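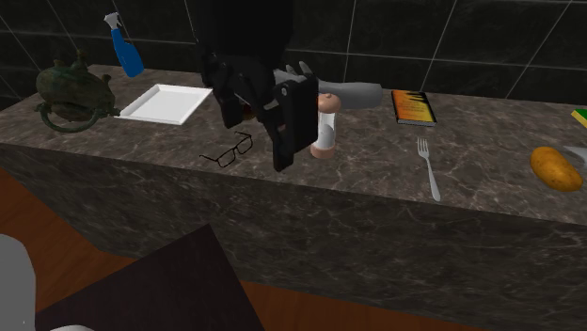

**两种夹爪的对比结果能不能直接拿来推断真机上的成功率?**

不建议。本数据集只支持在同一仿真设置下比较两种夹爪的相对表现,绝对数值受接触参数影响较大,换一组摩擦系数就会变。

---

# Gisbridge 台面抓取对比集

版本:2018年6月19日
维护:Hòa Nghiêm
状态:可用,标注仍在修订

## 1. 概要

Gisbridge 用于比较平行夹爪在厨房台面上的抓取行为。全部数据由仿真器渲染生成,不含真机记录。对比对象为两种末端执行器:

| 代号 | 类型 | 指面 | 控制方式 |
|---|---|---|---|
| Plonia | 平行双指 | 平面,硬质 | 位置控制 |
| Tiêu | 平行双指 | 平面,带软垫层 | 位置控制,附力上限 |

机械臂模型、基座位置、相机内参和控制频率在两组之间保持一致。除夹爪模型与其对应的接触参数外,不允许改动其他配置。若需修改,请另建分支,不要与主表合并统计。

## 2. 规模

- 场景:96 个
- 目标物体模型:66 个
- 每个场景在两种夹爪下各运行一次,初始状态与随机种子相同
- 场景布局由 Lokgate 生成器随机摆放,参数见 `config/layout.yaml`

## 3. 场景构成

台面为长条形厨房台面,深棕色大理石纹理,后方为深色方形瓷砖墙。物体从模型库中抽取,位置和朝向随机。同一台面上会混放几何差异很大的物体,例如玻璃调味瓶、旧式茶壶、折叠的黑框眼镜、叉子、土豆、浅托盘。

选择这种混放方式是为了覆盖以下几类困难:

- **透明体**:调味瓶瓶身透明,深度通道中边界不稳定。深度图按理想渲染输出,另附一份加噪版本。
- **薄件**:叉子和眼镜腿离台面很近,指尖下探余量小,容易与台面发生接触。
- **不规则体**:土豆一类物体没有平行面,接触点对的选取对结果影响明显。
- **遮挡**:夹爪下降至预抓取位姿时,常会挡住后方物体。遮挡比例写入 `occlusion` 字段。
- **反光台面**:台面带弱反射,对基于颜色的分割有干扰。

## 4. 文件结构

```
gisbridge/
├── config/
│ ├── layout.yaml
│ ├── arm.yaml
│ ├── gripper_plonia.yaml
│ └── gripper_tieu.yaml
├── scenes/
│ └── <scene_id>/
│ ├── rgb/
│ ├── depth/
│ ├── depth_noisy/
│ ├── seg/
│ └── state.json
├── runs/
│ ├── plonia/
│ └── tieu/
└── tools/
 ├── replay.py
 ├── check_init.py
 └── compare.py
```

`scenes/` 中保存初始布局,`runs/` 中保存每次运行的轨迹与结果。两者通过 `scene_id` 关联。

## 5. 字段说明

`runs/` 下每条记录包含:

| 字段 | 类型 | 说明 |
|---|---|---|
| `scene_id` | string | 场景编号 |
| `target` | string | 目标物体名,与模型库一致 |
| `seed` | int | 布局与控制噪声共用 |
| `q` | float[] | 关节角序列,单位 rad |
| `width` | float[] | 指间距序列,单位 m |
| `f_contact` | float[] | 指面法向力,单位 N |
| `occlusion` | float | 预抓取时目标被遮挡的比例 |
| `result` | enum | `held` / `slip` / `miss` / `collide` / `invalid` |

判定规则:

1. 提升后目标仍与两指保持接触,记 `held`。
2. 曾建立双侧接触,提升过程中丢失,记 `slip`。
3. 闭合后未建立双侧接触,记 `miss`。
4. 下降过程中指尖或掌部碰到非目标物体,且该物体位移超过阈值,记 `collide`。此项优先于前三项。
5. 初始状态检查未通过,记 `invalid`,不参与统计。

与台面的接触不计入 `collide`,单独记录在 `table_touch` 中。薄件抓取时这一项经常为真,分析时请勿直接剔除。

## 6. 使用方法

检查初始状态:

```
python tools/check_init.py --scenes scenes/
```

回放单次运行:

```
python tools/replay.py --run runs/plonia/<scene_id>
```

生成对比表:

```
python tools/compare.py --a runs/plonia --b runs/tieu --paired
```

`--paired` 按场景配对,默认关闭。撰写报告时请始终打开。非配对统计会把布局难度的差异混进夹爪差异,样本量在这个规模下不足以抵消。

## 7. 当前结果

96 个场景中,两种夹爪得到相同 `result` 的有 77 个。其余场景的分歧集中在薄件和光滑曲面物体上。Tiêu 的软垫层减少了曲面上的滑脱,代价是闭合后位姿偏移变大;在叉子这类薄件上,垫层厚度使指尖有效开口变小,对下探高度更敏感。Plonia 的位姿重复性较好,接触建立后力上升快,对轻小物体容易推偏。

以上差异未做多重比较校正,只作为选型前的参考。

## 8. 已知问题

- 布局生成器在放置后只等待固定步数,部分物体在首帧仍未稳定,可能处于倾斜或悬空状态。`check_init.py` 会按线速度和角速度筛查,但速度恰好过零的情形会漏检。
- 三月之前导出的分割图中,透明瓶身与瓶盖使用了同一标签。新版已拆开,旧缓存需删除后重新生成。
- 软垫层用弹簧阻尼近似,没有建模横向剪切变形。Tiêu 的 `slip` 比例因此可能偏低。
- 前景家具偶尔进入相机视野下方。它不参与碰撞检测,只影响渲染。
- 部分细长物体的碰撞体为凸包近似,叉齿之间的空隙被填平。针对叉齿的抓取结果不可用。
- `f_contact` 在首次接触的一步内会出现尖峰,来自求解器,不应作为冲击力解读。

## 9. 适用与不适用

适用于:

- 同一策略在不同平行夹爪上的相对比较
- 抓取位姿评分函数的离线检验
- 遮挡条件下目标定位方法的测试

不适用于:

- 真机成功率预测
- 吸盘或多指手评测
- 液体、布料及其他可变形物体
- 长序列操作任务,本集每次运行只含一次抓取

## 10. 修改约定

提交新夹爪时,请附配置文件、指面尺寸图和一份完整的配对对比表。场景编号不得重排。修正标注须在 `CHANGES.md` 中列出受影响的 `scene_id`,并注明结果字段是否随之变化。接触参数的改动一律视为新版本,旧版运行结果保留在原目录,不覆盖。

标注错误请提交 issue,标题以 `scene_id` 开头,并附 `replay.py` 的输出日志。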